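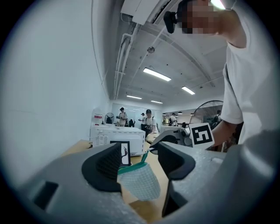 Figure 3. A cloth item held in the camera gripper at the demonstration table, with the operator and the second gripper at right.

4.2 Open day at the Grirkside site

The open day on 17 Apr 2021 was the first time the cloth tasks were shown to people outside the project. Visitors came in groups of up to nine, and each group was given 20 minutes. The task shown most often used the mesh item in Figure 3, a soft white fabric with a light-blue grid and a teal band along the rim. We picked it over the plain towels used in Section 3 because the band gave visitors something to follow with their eyes while the rest of the fabric changed shape. The pads close on a small part of the item and the rest bulges downward between them, so the second gripper has to approach from the side. The operator wore a head-mounted device throughout and worked standing, leaning over the table.

The program had two parts. In the first, an operator from the Pamow group performed the task at normal speed without comment. In the second, the same task was done slowly while Shireen Ngcobo explained the grasp points and answered questions. Visitors could then try the grippers themselves on a Kekana practice cloth, which is stiffer and easier to hold. Most of them did – the line for this part was the main reason that later groups started late.

Over the day we recorded 252 attempts, counting those by operators and those by visitors. Attempts by visitors were kept apart from the rest and are not used in Section 5. They were recorded under the same settings as the operator attempts, with the same table height and the same rest position for both hands. Eight attempts were dropped because the operator stopped to answer a question partway through.

Two comments came up in several groups. Visitors asked why the operator did not simply pick up the cloth by hand, and they asked how the work would carry over to larger items such as bed sheets. The first led us to rewrite the spoken introduction before the June visit to Pultow. The second is outside the scope of this paper – the opening of the gripper and the size of the table both limit what can be handled, and we return to this in Section 6.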